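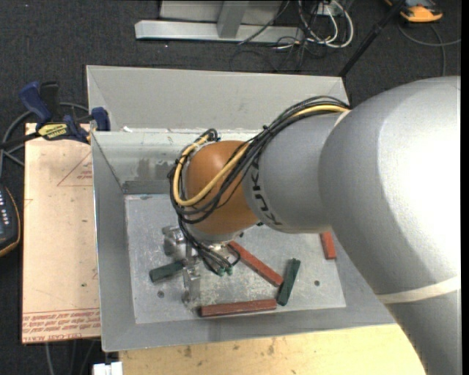
Thread on metal bins with sloping walls, and why the capacity printed on the order sheet rarely matches what you can store in one. I've spent most of a month re-measuring ours at the Pedton shop. The size quoted by sellers is nearly always the opening at the rim. The size you work with is the floor. With tall walls like the ones here the two differ a lot, and a long block lying diagonally across the floor, like the red one in the center, will tell you which number matters.

Our standard bin is listed as 802 mm long. That is inside the rim. Inside length at the floor is 704 mm. The difference is 98 mm, or 49 mm lost at each end if both end walls slope the same. Ours do. Check yours.

The Briltora catalog gives the rim number only. The Petrauskas sheet gives both, but the floor number is in a footnote and is labeled "base", which can mean inside or outside depending on who typed it. I wrote to ask. They meant outside.

How to measure the floor of a bin with sloping walls: cut two flat sticks, overlap them, slide them apart until the ends touch the walls at floor level, clamp, lift out, measure the pair. A tape bends up the slope at the end and reads long. It also reads long in a way that looks perfectly reasonable, so the error goes into the spreadsheet and stays there.

Measure the width in the same way at both ends and in the middle. Long side panels bow. One of ours is wider in the middle than at the ends by the thickness of a pencil, and it was delivered like that.

Next, volume. If you multiply rim length by rim width by depth you get a number that is too big. If you multiply the floor sizes you get one that is too small. Averaging the two areas and multiplying by depth is close enough for shelving purposes. For liquids use the proper frustum formula, but you shouldn't be putting liquids in these anyway.

Volume is mostly irrelevant for rectangular blocks, though. Blocks stack in layers. The bottom layer is set by the floor. The layer above can be slightly larger in theory, but in practice the gap along a sloping wall is narrower than a block until you're well up the side, so you carry dead space all the way to the top.

What happens to that dead space is that a block slides into it on edge and wedges. Then somebody pulls it out and takes a strip of paint off. We lost a good part of order 3768 to edge damage before I worked out it was the bins and had nothing to do with the cutter.

Fixes tried, in the order we tried them:

Cardboard liner. Worked until it got damp.

Foam strips along the bottom edge. They hold grit. Worse than nothing.

Fewer blocks per bin, laid loose in a single layer. Works. Uses more bins. This is what we do now for anything painted.

On sorting by color: I used to argue for one color per bin. I've dropped it. Two colors in one bin is fine if they contrast, and red and green blocks on a light gray floor are easy to tell apart for most people. Not for everyone - red/green is the worst possible pair for the most common kind of color blindness. If you're choosing from scratch, choose blue and yellow.

Three or more colors in one bin and people start picking by memory of where things were. No data on this, just a lot of returns from Predthorpe with the wrong ones in the box.

Floor finish. Bare or light gray floors show every scratch. I consider that useful. A scratched floor tells you where parts get dragged, and if the marks all run one way you can turn the bin on the bench and spread the wear. Dark floors hide the scratches and also hide small parts.

Smudges on the walls are a separate matter. Gray smudges low on a pale wall are usually rubbed metal or rubber and come off with dish soap and a nylon pad. Don't use steel wool. It sheds, and the bits end up under the blocks.

Rims. Small fragments collect on any flat rim, and they fall in the next time the bin is bumped. Brush the rim outward before you brush the inside. I had this backward for years and cleaned every bin twice.

Holes in the floor. Some bins have them and some don't, and catalogs seldom mention it. If you keep screws or pins in the same bin, a small round hole is an exit. We put tape over ours from below. Tape on the inside peels as soon as something slides over it.

If you need the holes open for washing, write it on the outside of the bin, otherwise the tape stays on and the rinse water sits there overnight.

Labels: put them on the short end, high up. A label on a sloping wall faces slightly down at the floor when the bin is on a shelf, and above shoulder height that helps. Below knee height you can't read it without kneeling. We moved the low ones to hang tags.

Stacking when empty: sloping walls nest, and that is the one strong argument for buying them. Almost all of our spares fit in a corner that used to hold a single row of straight-sided bins. They also stick together. Put a strip of wood between each pair. 2 mm is too thin, use whatever scrap you have that is thicker.

Revised measurement sheet is dated 30/08/2020 and has floor sizes in the first column, rim sizes in the second. If you have the old one from January, the columns are the other way around. Throw it out.

Still missing from the sheet: the shallow bins at Predthorpe. Will add them once I've been over there with the sticks.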